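Gripper trial, second round: brake pads and small rings

The second round of the gripper comparison finished in October. The first round used machined blocks and told us little beyond the payload figures already on the data sheets. For this one Kumudini Marikar picked parts that the Erkitz cell is likely to meet in service: brake pads, small ring-shaped parts, and a ribbed metal tray as the place target.

Two sets of fingers were compared. The Hurico set is the standard two-finger parallel jaw with flat pads. The Susov set fits the same body but has a shallow step at the tip, 11 mm deep, intended to catch the backing plate of a pad. Arms, controller and cabling were left alone between sets. Jaw speed was limited to the same value throughout, and force was set once per part type and not adjusted afterwards.

In total 1,146 picks were logged. A pick counted as good if the part left the mat, stayed in the jaws through the transfer and was released inside the tray. Parts which landed across the ridges were counted as good but flagged, and there were 153 of these, nearly all with the Hurico fingers. Jamshid Vahidi has split the log by part and starting pose, and the file is on the shared drive under the trial number.

Brake pads on edge caused little trouble for either set. The jaws close across the thickness and the curve of the pad does not matter much. Pads lying flat were harder. The approach has to come down over the width, the lobed ends leave less straight edge than one would like, and an error of a few degrees in the estimated angle is enough to turn the pad as the fingers close. The stepped tip helped here, provided the descent stopped in the right place. Too low and it pressed into the paper.

The paper deserves a note of its own. We changed from bare table to brown kraft paper after the first round to cut down glare in the overhead camera. Detection improved. The cost is that the sheet creases and lifts at the edges, and the height of the surface can no longer be treated as constant. Casimiro Goicoechea now takes a fresh height reading after each change of sheet, and we change the sheet after 300 picks.

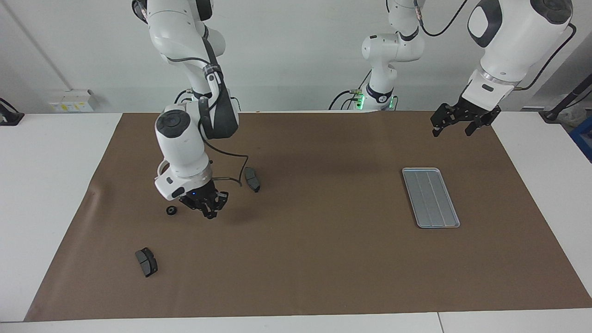

Rings remain the weak point. Both sets can hold one by the outside, but the clearance between fingertip and mat is small and the controller tends to stop early on contact. Agnes Lundgren has tried an inside grip, with the fingers nearly closed on entry and opened against the bore. It holds well and takes about twice as long, and the release is untidy.

Wrist cable routing also needs attention. With the wrist turned fully one way the loop drops close to the fingers, and on two runs it touched the part. A shorter lead with a clip further up the forearm is on order from Ramanauskas.

The third round will use the stepped fingers only, with mixed parts and both arms working into the same tray. Requests for other part types should go to Florencio Carretero before the pose list is fixed.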